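4 jun 2026

Llevo desde enero con una entrada a medias sobre planificadores y la he borrado tres veces, porque siempre me salía un panfleto. La retomo ahora porque hemos cambiado de pila de software y ya me han preguntado varias personas si compensa. Mi respuesta corta es que no lo sé, y que desconfío bastante de quien lo tenga claro.

Resumo para quien no siga este blog. Teníamos un sistema clásico para dos brazos: detección de objetos, estimación de pose, planificador de movimiento y una máquina de estados escrita a mano que daba vergüenza enseñar. Ahora tenemos una política aprendida que recibe las imágenes de las cámaras y escupe trozos de trayectoria, y alrededor una capa de supervisión que llamamos Gondovness (el nombre no es mío). La tarea es ordenar herramientas de jardín en una bolsa de tela. Suena a poca cosa hasta que uno intenta escribir la función de coste de una bolsa de tela.
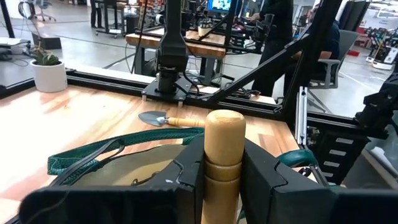 Lo que más me molesta de los artículos que leo es la palabra «agarre» usada como si fuera un sí o un no. El controlador informa de que los dedos han dejado de cerrarse y hay fuerza; de ahí alguien deduce que el objeto está bien cogido, y esa deducción se cuela en las métricas. Pero un mango de madera cilíndrico y barnizado, sujeto justo por la banda torneada, plantea preguntas que ese booleano no contesta. ¿Va a girar? ¿Sabe el planificador hacia dónde apunta lo que hay al otro extremo? Y con la palita tumbada detrás, con un mango también de madera clara y con ranuras, ¿qué segmenta exactamente el detector cuando uno pasa por delante del otro? Nuestro módulo antiguo los fundía en una sola máscara larguísima y luego calculaba una pose con una confianza estupenda. La política nueva no calcula ninguna pose, así que tampoco puede equivocarse en ella, o al menos no de una forma que yo pueda leer en un registro.

Ahí está mi queja principal. Antes, cuando algo salía mal, yo abría el registro y encontraba un número absurdo. Ahora abro el registro y encuentro 400 vectores perfectamente razonables que, puestos en fila, llevan la pinza a un sitio donde no hay nada. Manaia Dunstan, que mantiene Gondovness, defiende que para eso están las reproducciones sincronizadas, y algo de razón tiene: desde que puedo ver la cámara de muñeca y la fija a la vez he dejado de discutir con fantasmas. Lo que no me convence es que lo llamemos depuración. Es mirar vídeos y opinar.

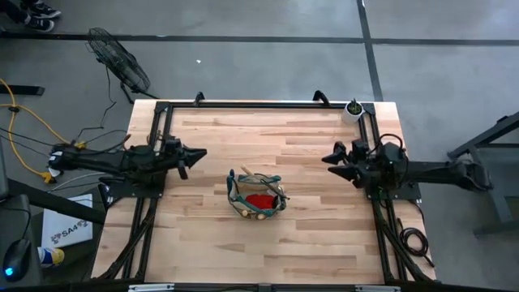
*Foto: archivo del proyecto Gondovness.*

Sigo con la coordinación entre brazos, que es donde el método antiguo hacía aguas de verdad y donde tengo que tragarme parte del escepticismo. Con Botska, el planificador que usábamos, había que reservar volúmenes: un brazo entraba en la zona de la bolsa y el otro esperaba fuera. Era seguro y lentísimo. Si ampliabas el margen, no se rozaban nunca y tampoco hacían gran cosa. Si lo reducías, el planificador encontraba soluciones con el codo en posturas que me hacían acercar la mano a la parada de emergencia.

La política nueva no reserva nada. Los brazos se reparten el trabajo como en las demostraciones, y la capa de supervisión solo interviene si la distancia mínima entre eslabones baja de un umbral. En la última tanda hicimos aproximadamente 153 episodios y el supervisor cortó en 4. Me parece un buen dato y a la vez un dato sospechoso, porque el umbral lo elegimos nosotros mirando las tandas anteriores. Pedí que se repitiera con otro valor y está en la lista de tareas, debajo de muchas otras.

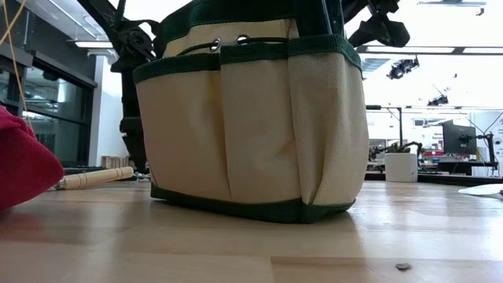 También conviene preguntar qué se considera un episodio terminado. En Gollar, nuestro cuaderno de evaluación, el éxito lo marca una persona con una tecla. Yo propuse un comprobador automático y lo escribí en 2 tardes, muy ufano. Coincidía con la persona en los casos fáciles y se inventaba el resto. Una bolsa blanda cambia de forma cada vez que alguien la toca, y mi comprobador suponía un borde más o menos elíptico. Lo retiré. La tecla sigue ahí, con toda su subjetividad, y al menos ahora guardamos quién la pulsa.

Para quien esté pensando en hacer la misma migración, dejaría el sistema viejo instalado y arrancable. Nosotros conservamos la calibración de Aerts tal cual, con sus ficheros feos, y ya nos ha servido para descubrir que una cámara tenía los extrínsecos mal. La política lo compensaba sin quejarse. Todavía no he decidido si eso es una virtud; de momento he puesto una alarma que compara la calibración al arrancar y se niega a seguir si no cuadra.

Queda pendiente la parte de latencias, que tengo medida solo en una de las máquinas y no pienso publicar hasta repetirla en la otra.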